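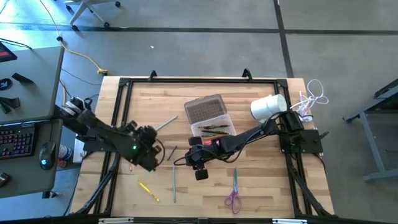 To the Residents of Dendham:

The Office of Wells and Boundaries has completed its review of the missing street. Brunier Lane was last entered in the town register in September, at which time it held 11 houses and a shoe repair shop. The survey of 10/28/19 found the bakery and the bank standing side by side, with no gap between them.

Residents of the lane continue to receive mail. They report to work on time and decline to say how they get home. One woman, when asked, gave the inspector a jar of plums and wished him a good evening.

The Office has written to the neighboring town of Ista, which lost a street of its own 32 years ago. Ista replied that the street came back in the spring, slightly longer - and that the new part should be taxed at the usual rate.

Until further notice, the lamp at the corner will be lit each night at the town's expense. Persons who hear a piano behind the bakery wall are asked to note the hour and the tune.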